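Tendholm Pair hand-held grippers: a month of picking things up
Review by Edgars Hunt

I've wanted a go with a set of these ever since Orvokki Hyvönen showed us her early ones, which were mostly tape and good intentions. The Tendholm Pair is the grown-up version: two grippers you hold and squeeze yourself, a marker block on each, a camera on each, and a small recorder that goes in a backpack. You do the job with your own arms, the kit saves what the grippers saw and where they went, and later on a real arm gets to learn from it. We had ours on loan through June and I used it more than anyone, so I get to do the moaning.
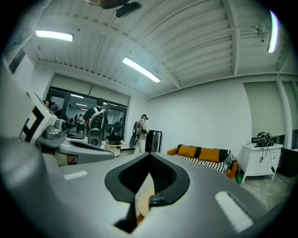
Hakala Robot Learning Group | Kit Reviews

First impressions were good. The two grippers come in one padded case, with the marker blocks packed separately, and whoever drew the assembly sheet deserves a pay rise. It took me 15 minutes to get from closed case to first recording, and that includes hunting for a charger. Our old Godik set took most of a morning and a phone call.

The bodies are big. You notice this straight away, and you go on noticing it. They're smooth and rounded so they don't snag on sleeves, but from the gripper's own camera there's an awful lot of gripper and only a modest notch in the middle where the interesting stuff happens. For cups, boxes and folded towels that's fine. For a teaspoon lying flat on the table, I kept tipping my wrist to see what I was doing, and then had to remind myself that the robot won't be looking from where I'm looking. If your work is mostly small parts, ask for a trial before you buy. I mean it!

The wide lens is a mixed blessing as well. It takes in everything: table, ceiling lights, sofa, whoever happens to be wandering about with a bag on. Dwayne Mercado, who does our training runs, likes this a lot and says the extra room helps the tracking hold on. I like it rather less when I think about blurring faces afterwards. Tendholm's software has a blur step built in and it caught most people in our recordings, though it missed a few who were side-on or half hidden, and we went back over those by hand.

How do they feel? Heavier than you'd hope. Each one is 780 grams on our kitchen scales with the block fitted, which sounds like nothing and feels like nothing for the first ten minutes. After half an hour of reaching across a table I could feel it in the backs of my forearms. Macario Ibarra has much bigger hands than me and had no complaints about the handles; I found the squeeze a bit of a stretch at full opening. The straps help loads, by the way. Do them up snug before you start, or the whole thing rolls in your palm when you turn your wrist over. Short sleeves are a good idea too, or at least push your cuffs up.

The squeeze itself is lovely. Light at the start, firmer as the fingers close, and you can feel the difference between a sponge and a block of wood. I'd happily pay extra for that alone. The Godik ones feel like a stapler by comparison (sorry, Godik).
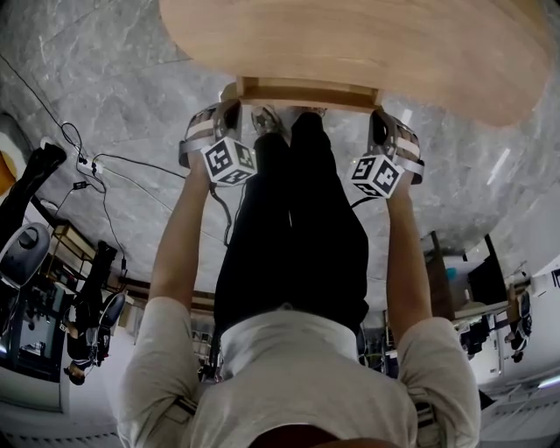
Ready to start at the round-edged table, one gripper in each hand.

Now, the cables. This is my biggest grumble. There's a thin one from each gripper and they need somewhere to go, and where they want to go is across the thing you're about to pick up. I ran mine down beside my leg when sitting and over my shoulder when standing, and neither was great. Niilo Honkanen clipped his to his belt loop with a bulldog clip and has been unbearable about it ever since, mainly due to it working. Tendholm, please put a clip in the box. The chargers also breed. By the second week we had a proper nest of leads on the floor and I'd started stepping over it without thinking, which isn't a habit I'm proud of.

Tracking was very solid for us. We had it lose a gripper when I crossed my hands over each other, and once when I had one right under the edge of the table, and both times the recorder beeped and flagged the clip so I could do it again. I much prefer that to finding out a day later. Keep the marker blocks clean, though. Mine got a smear of washing-up liquid on one side and the flags went mad until I'd wiped it off.

The desktop software is plain and a bit slow. It opens, it lists your clips, it plays them side by side, you keep or bin each one. Search is poor and there's no way to rename a batch in one go, so I did ours with a little script. By the end of the loan we'd kept 3268 clips, and scrolling through that many in a list with tiny text is no fun at all. Export was painless. Dwayne had them loading into our usual set-up the same afternoon and only swore twice.

Battery life: the recorder ran for almost 31 hours of actual recording across the first fortnight, and I charged it every night without ever seeing it drop into the red. I can't tell you how long it lasts flat out in one go. I got tired before it did.

We did break something. A finger pad came unstuck after a lot of mugs, and Tendholm posted two replacements with a decent note on which glue to use. Good service, quick reply, no fuss about it being a loan set.

Would I buy it? For kitchen and tidying-up tasks, yes, and we've put in for a set of our own. For fiddly bench work I'd wait and see the slimmer one that Dretex keep hinting at, which Orvokki has had her hands on and won't say a word about. If you're coming from an older Godik set, the quicker set-up and the nicer squeeze make the change worth it, as long as you can live with the size.

Good: fast to set up, lovely squeeze, tracking that tells you when it's gone wrong, helpful people at the other end of the email.
Less good: bulky bodies, tiring after half an hour, nowhere for the cables, clumsy clip list.

Our loan set has gone back now, minus one strap that I'm fairly sure is in Macario's car.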